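Sorting into two baskets: where do the odd items go?
Storage & Household forum

trallbridge_mal
Posted Friday, 7:40 pm

Setting up two handled baskets for the bench, same size, same weave. Rule so far is non-food left, food right. Left has a mug, a pink measuring scoop and a brush. Right has a lemon, an orange, a jar and a tin. The lime, the red can and the small white box are still out on the black cloth. 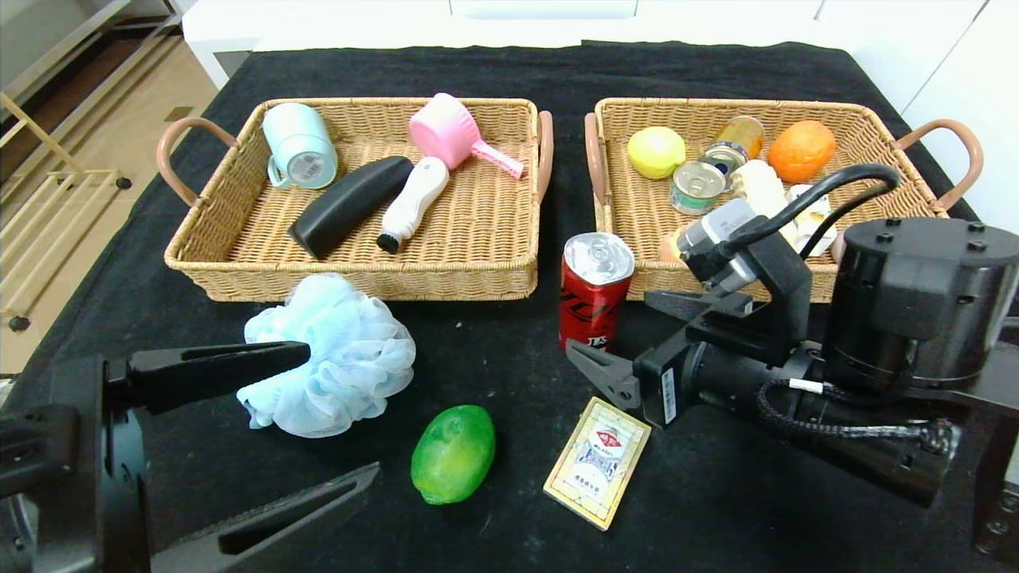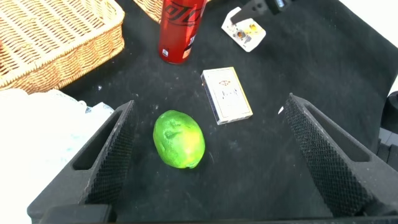
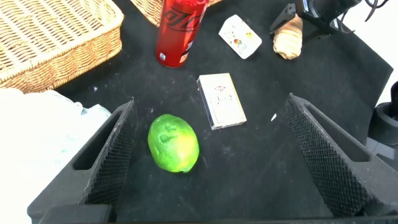
Lime is in all three of those, first one is the baskets.

My question is about load. The food side is already crowded and the other has room to spare. Do I hold to the category rule or split by weight? Baskets are 27 cm across the short side, and I want to carry both in one trip.

kragh_g
Posted 8:05 pm

Split by weight. Jar and tin go at opposite ends of one basket, directly inboard of the handles. Citrus fills the middle. If you put both heavy items at one end the basket tips as soon as you lift it.

hanne_k
Posted 8:22 pm

Disagree. Category first, then balance within the category. Once a tin is in with the brushes you have lost the labelling and you'll be checking both baskets every time. If the food side is over capacity, use a third basket.

kragh_g
Posted 8:31 pm

A third basket means a second trip. She asked for one.

hanne_k
Posted 8:34 pm

Then take the can out of the plan. Drinks go in the fridge or the pantry. That leaves the lime, and there is always a gap for a lime.

FridaH
Posted 9:10 pm

Two points on the fruit. Citrus in open wicker at room temperature gave me 13 days in September before the skins went leathery, less for limes than for lemons. Also keep bread away from it. Mine picked up the smell and the colour of the rind oil marked the basket.

trallbridge_mal
Posted 9:26 pm

Noted. Going with category. Can to the pantry, lime in with the lemon, white box to the drawer. Does anyone line theirs? The Sullora liners I looked at are cut for round baskets.

kragh_g
Posted 9:41 pm

Tea towel, folded in 2. Still think you should weigh it.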